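**Room safety checklist, Mistthorpe building, ground floor back room**

Checked by: Said El Fassi
Copy to: Seung-woo Han
Date: Oct 10, 2025

Marks: OK / FIX / ASK. Comments are under each part. Please write your initials when you close a FIX.

### 1. Floor

- [x] Boards flat, no lifted ends: OK
- [x] No sharp splinters: OK
- [ ] Anti-slip strip at the threshold: FIX
- [ ] Cables kept out of the walking line: FIX

Comment: The herringbone floor is in good condition for its age. I walked all of it in socks and found one board near the window which makes a sound, but it does not move. The strip at the threshold has lost its glue at one end and the colour of the new one does not matter to me, only that it holds. For the cables, please use the flat rubber cover from the Wornport storeroom. It is 60 cm wide and was returned in March.

### 2. Door and wall

- [x] Door opens fully: OK
- [x] Lever handle tight: OK
- [ ] Door closer speed: ASK
- [x] Baseboard fixed: OK

Comment: The closer was adjusted to 5 seconds at the last visit and I measured less than this today. Maybe the screw has turned by itself. Seung-woo, did someone from Fahmy come to service it? I could not find their sheet in the folder.

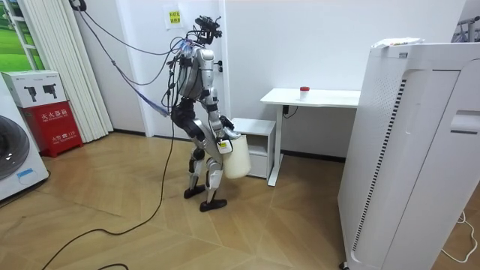 Notices are the part where I had the most doubt. Our rule says that every notice must be readable by all the people who use the room, and must be fixed so that it does not fall or cover a sign. The yellow paper taped near the top of the door is written in Chinese characters only, so I would like a second one with the same text in English beside it. Tape is fine on a painted door, but please use the kind that comes off clean, as we had to repaint the kitchen door last year and the landlord was not pleased.

### 3. Standing desk

- [x] Top level, no wobble at full height: OK
- [x] Foot bar screws tight: OK
- [ ] Power cord clipped under the top: FIX
- [ ] Drinks have lids: OK, see comment

Comment: I raised the desk to 100 cm and pressed on each corner. It is steady. The black cord under it hangs near the leg, and a person's foot can catch it. Two adhesive clips will be enough. The white cup with the red lid is accepted under our drinks rule. Open mugs stay in the kitchen.

### 4. Buckets and cleaning things

- [ ] Bucket label readable: ASK
- [x] Handle sound at both ends: OK
- [x] Mop hung with head down: OK
- [ ] Cleaner list updated: FIX

Comment: White plastic buckets are for clean water only, coloured ones for floor cleaner. Please do not mix them. If the small label on the white one is the shop label, it can stay, but our own number has to be written next to it with a marker. The Prino floor cleaner is missing from the list on the cupboard, and its safety sheet should be printed again because the old copy has a torn corner.

### 5. Still open from last time

- Item 41, spare key for the cupboard: not done. I will ask at the front desk.
- Light switch cover: done, initials S.H.

I will check the threshold strip and the door closer first on my next visit. If the strip comes loose completely before then, take it off and put out the wet floor sign so people look down.

S. El Fassi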